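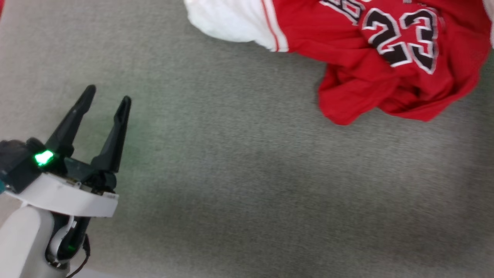
Notebook, textile room, December, 9:40 in the morning

Continued from the last page. Today I work on the jersey fabrics, because the cotton towels are finished and I don't want to mix the two groups in one washing.

Sample set is still the Camton lot: basketball jerseys, red, and some white pieces for color transfer. The question is the same as before. If a jersey is left on the floor in a heap for the night, do the creases come out by hand smoothing only, or must we steam it? The users of the care sheet ask this more than anything else.

Method, so that I remember it next time:
Drop the jersey from waist height on the gray carpet. Do not arrange it. Leave for 24 hours. Pick up by the shoulders, shake 2 times, lay flat on the table, smooth from the collar down to the hem. Wait 2 minutes and then grade the creases against the printed card.

The card is the old one. Somebody has written on the back of it with pen and the ink begins to show through at grade three. Please print a new one and keep it in the plastic sleeve.

Notes on the first group:
The body panels recover well. After the smoothing I could grade most of them as light. The side seams are worse, they keep a small wave which does not go away with the hand. I tried to pull the seam a little along its length and it became better, but this is not in the method so I did not count it. Maybe we should add it — to discuss.

The printed numbers are a different matter. Where the print was folded on itself, there is a line across it and smoothing does nothing. I steamed one from the back side, low setting, with a cloth between. The line became softer but I can still find it with my finger. I graded it twice and got the same grade.

Lint: the carpet gives fluff to everything. I used the roller before grading, otherwise the card comparison is not fair. The roller from the Nernasness box leaves less glue than the other one. We have to order refills.

White pieces: keep them for the wet transfer test with the Tornura detergent, 64 ml for the full load as in the protocol. I had written a smaller amount on the earlier page and this was my mistake, I corrected it there with a line and my initials.

I also read again the Iyengar procedure for folding. It says to fold the sleeves in first, but our jerseys have no sleeves, so step one is skipped and the rest is the same. I wrote this in the margin of our copy.

Afternoon, 3:15. Second group is down on the carpet. Please don't vacuum in the room until the group is picked up. The sign is on the door.

To do: new card, roller refills, decide about the seam pulling, find where the small steam cloth went.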